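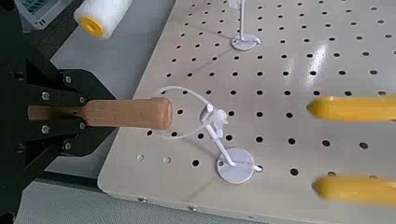

パニダッハ(Panidach)旧市街の通気壁調査、後半に入りました!ご支援いただいているWevuvach基金のみなさまに、ここまでの様子をお知らせします。改めて書いておくと、調べているのは家の正面、軒のすぐ下に開いている丸い通気穴です。観光客はまず見上げないし、私も最初の年は鳩の巣の入口だと思っていました。白い有孔ボードに丸い穴が黒く、きちんと列になって並んでいる、あの感じを漆喰の壁に置きかえてもらうと、セルスカ(Sellska)通りの家並みにかなり近いです。ただし壁のほうは手仕事なので、列がだんだん右下がりになっていたり、一つだけ妙に大きかったりします(そこがかわいい)。

さて、進み具合です。対象の44本の通りは、8月のうちに全部歩き終えました。撮った写真は2,792枚。正直ちょっと撮りすぎで、整理のほうが遅れています。同じ家を朝と夕方の両方で撮っているのが原因なのですが、朝7時ごろの斜めの光でないと、塗りつぶされた古い穴の跡が見えてこないんです。昼に見て「穴なし」と記録した家が、翌朝行ったらうっすら丸い影だらけ、ということが何度もありました。なので、朝の撮影は最後まで続けさせてください。

一番うれしい進展は、市の古い建築規則が見つかったことです。地元の郷土史家マテヤ・ベゴヴィッチ(Mateja Begović)さんと市の文書室にこもって、湿気た箱を一つずつ開けていったら、屋根裏に穀物を置く家は通りに面した側に風穴を設けること、という一文が出てきました。火事対策だと私はずっと思っていたので、最初の計画書に書いた仮説は半分はずれです。すみません、でも面白くなってきました。マテヤさんの読みでは、穀物を置かなくなってからも、穴のない正面は貧相に見えるというので、飾りとして開け続けたのだろうとのこと。たしかに新しめの家ほど穴が浅くて、指を入れると奥の煉瓦に当たります。風なんか通りません。飾りの穴と本物の穴をどう見分けるかは、調査票に「深さ」の欄を足して対応しました。

聞き取りは12軒で済んでいます。予定より少ないのは、夏のあいだ海のほうへ行ってしまう家が多いからで、秋に入ってから残りを回ります。聞けた話はばらばらです。穴にはぼろ布を詰めて冬を越すという家もあれば、祖父の代に全部ふさいで、それから天井にしみが出るようになったとこぼす家もありました。穴のことを「壁の耳」と呼ぶ人と「鼻」と呼ぶ人がいて、通り一本はさんで呼び名が変わるようなのですが、まだ人数が足りないので報告書には書かずにおきます。

困っていることも書きます。一つは修繕工事です。ビーロー(Bíró)館の正面が春から塗り直しに入って、足場と網で何も見えません。旧市街で穴の数が一番多い建物なので、ここが抜けると痛いんです。現場の監督さんは気のいい人で、昼休みなら足場に上がってもいいと言ってくれましたが、保険の書類がまだ市役所から戻ってきません。もう一つは、修繕で穴がなくなること。断熱の補助金を使うと正面をまるごと板で覆う家が多く、覆われたら最後、あったことすらわからなくなります。止める権限は私にはないので、工事の予定が出ている家を先に回るよう順番を入れ替えました。

お金の話です。交通費と印刷費は予定どおり。梯子は買うつもりでいたのを隣の屋根屋さんから借りられて、その分が浮きました。浮いた分を、文書室の資料の複写にあててもいいでしょうか。最大1,000ユーロの範囲で、規則集の残りのページと、職人組合の帳簿を考えています。帳簿には左官の名前が載っているらしく、うまくいけば、どの通りの穴を誰が開けたのかまでたどれるかもしれません。ご都合のよいときに可否だけでもお返事いただけると助かります。

次の報告までにやるのは、写真の整理(本当にやります)、残りの聞き取り、それから地図の試作です。地図は穴の深さで色を分けて、現存とふさがれた跡も区別できるようにします。試し刷りが一枚できたら、折って封筒でお送りしますね。画面で見るより、壁に貼って少し離れて眺めたほうが通りごとの違いがよくわかると思うので、大きめの紙で刷ります。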